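Gripper keeps shoving the jewelry box when we try to close the lid - student project, ideas welcome!
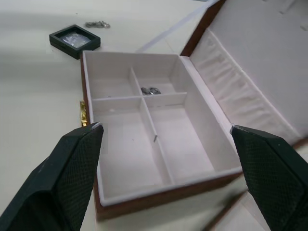 Wrist camera view, lid open, fingers at the front of the box

dutura_club

Hi all! We're a high school robotics club and our spring project is a tidy-up task: put the small stuff into a jewelry box, then shut the lid. We're having a great time with it and the first half is going better than any of us hoped. The second half, not so much. When the arm comes in to push the lid over, the whole box slides along the table and the lid stays open.

We've recorded 300 practice runs by hand so far (mostly after school, a few very sleepy ones on Monday before first period). In the last 60 we tried closing it every time and got 13 clean ones. Same arm speed for all of them. The lid hinges on the right from where the camera sits and has a puffy lining, so we push on the outside of it.

Has anyone done a hinged lid with just two fingers? Would you hold the box somehow, or change the push? We can't glue it down, the rules say the box has to start loose.

Skorley

Oh I love this one! We did a pencil case with a hinged lid last year and fought the same thing for weeks. Two things helped a lot. Push near the top edge of the lid, as far from the hinge as you can reach, so it takes less force to swing. And make the path an arc - ours went in a straight line at first, and once the lid started to tip, the fingers were pushing the case and hardly moving the lid at all.

Start low and slow, lift a little as it comes up, then follow it over and let it drop the last bit. We went from hopeless to 17 in a row doing that, and there was a lot of yelling in the library.

Also check whether your rules allow a mat under the box. Ours did, so long as the box itself wasn't attached to anything. A piece of rubbery shelf liner is plenty.

Undolent

maybe just put something heavy in it?

dutura_club

Ha, we thought about weight, but the box contents are set by the rules too. The arc idea is great though, we were definitely going straight in! Asking about the mat tonight. Will post numbers once we've done another batch.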